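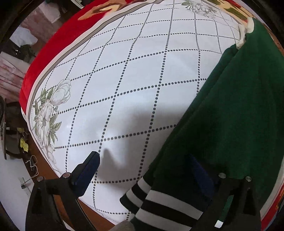 Đoàn
Laundry, closets and small-room living. Posting from Plurnenberg.

ok it's November and the jacket question is back, so I'm doing a thread on how I fold a varsity-style jacket on the bed. Green one, striped cuffs, been with me for years and I will not hear a word against it

First thing: clear the whole bed. I used to do this on one corner next to a pile of towels and everything came out crooked. Pull the sheet tight while you're at it

The sheet with the dotted diamonds is my favorite for folding, by the way. You get these diagonal lines running all over it and you can square a shirt up against them without thinking. I bought it for the flowers and the red border and got a folding mat for free!

Second: zip or snap it closed, lay it face down, and smooth from the collar toward the hem with flat hands. Soft felty fabric grabs at the sheet so don't drag it, lift it and set it down again

Third: sleeves. Fold each one straight across the back, then turn it down so the cuff points at the hem. Don't stretch the ribbing. Mine is black and white stripes and if the stripes look wavy I know I've pulled too hard

Fourth: sides in to the middle, then bottom up to the collar. One fold, maybe two if your shelf is short. My shelf is short

Someone asked why I don't hang it. I did, all last winter, on a skinny wire hanger, and it grew shoulder bumps like a small camel. If you have wide hangers go ahead and hang yours, I have 5 and the coats got there first

Before it goes on the shelf I do a lint pass. Dark green shows EVERYTHING, and I'd say the white trim is worse, except that one shows coffee instead. Sticky roller, short strokes, empty the pockets (found a bus ticket and half a granola bar, so that was dinner)

Washing: cold, inside out, gentle cycle, and dry it flat. Check your own label first though, some of these have wool in them and wool will punish you. I let mine dry overnight on the rack by the window – the bathroom is too damp this time of year

The shelf bins are Nonulness, the soft kind with a handle on the front. I got two and kind of want 25. One jacket per bin plus a scarf on top, anything more and the lid won't sit right

Also no, I'm not getting rid of the Fovosport windbreaker to make room. I've worn it maybe twice but one of those times it rained sideways and I felt like a genius

Whole thing takes me 5 minutes now, a bit longer if I stop to change the music. Sweaters are next and I have opinions – mostly about turtlenecks, which fold like an octopus

If you've got a trick for hoods please send it, mine always end up as a lump in the middle of the stack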